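Gornero Hardwax Oil: worth it on an old table?
Print this review | E-mail to a friend

I put off refinishing the dining table for the better part of two years, mostly because the last finish I tried on anything (a spray poly, on a bookcase) came out with the texture of orange peel. So when Ingvild Eide at the paint counter in Vakbridge talked me into a tin of Gornero hardwax oil instead, I took it home and let it sit in the garage until November. I've now done the whole top with it, and I have opinions!

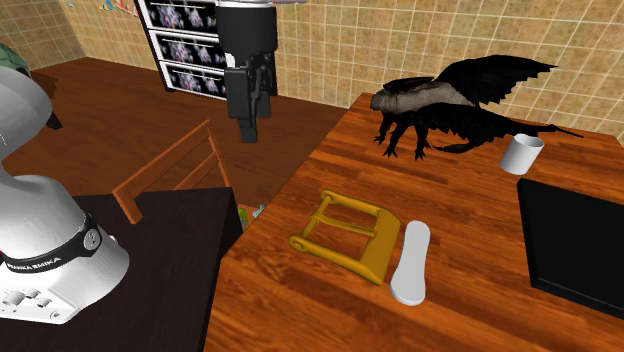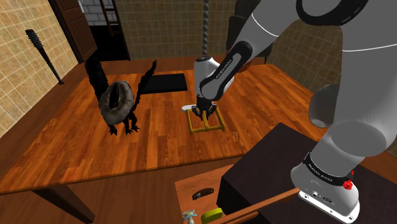

First, the price. It's 50 dollars for the small tin, and when I saw that I nearly put it back on the shelf. The tin is tiny. But you use hardly any of the stuff, a couple of tablespoons will cover an alarming amount of timber, and I did two full coats and still have a bit less than half left. Compare that with the Westerberg varnish I used on the hall bench, where I went through the lot and had to go back for more.

Putting it on is dead easy. You tip out a puddle, push it around with a white pad (the scrubby sort, get them from the same aisle), leave it a few minutes and buff off whatever hasn't soaked in. My arms were sore the next day, I'll give you that, and I missed a patch near one end that went gummy and had to be rubbed back with a bit of mineral turps. My own silly fault for starting at four in the afternoon and losing the light.

The colour is what I'm happiest with. I was worried about it going yellow, and the "Natural" did warm things up a touch on my test piece, but nothing like the amber you get off an old-style varnish. There's a "Raw" as well that's meant to keep it paler. I haven't tried that one.

Drying is where I'd knock a mark off. The label says 12 hours between coats. Mine was still tacky in the morning, so I gave it the whole day, and then it wanted roughly 6 days more before I'd trust it with a hot plate. We ate off our laps. The smell hangs about too, sort of a nutty linseed pong, not awful, but keep a window open and don't leave the oily rags scrunched up in a bin. Lay them flat outside or soak them in water.

Since then it's had red wine, beetroot and a cup of tea left overnight. The tea left a faint ring that came out with a dab more oil. Try that with poly!

I'm giving it 4 out of 5. I'd buy it again, and the kitchen stools are next.

Comments

Maz: Did you sand back to bare timber first? I've got old varnish on mine.

Reply from author: Yep, all the way, finishing on 120 grit. It won't soak in through varnish.

tealeaf: Orberg do a cheaper one. Smells worse though.

Col P: Used the Raw on a desk, went a bit chalky on me.

Related reviews
Orberg random orbital sander
Westerberg clear varnish, satin
Which sanding pads last longest?
Fixing a wobbly chair leg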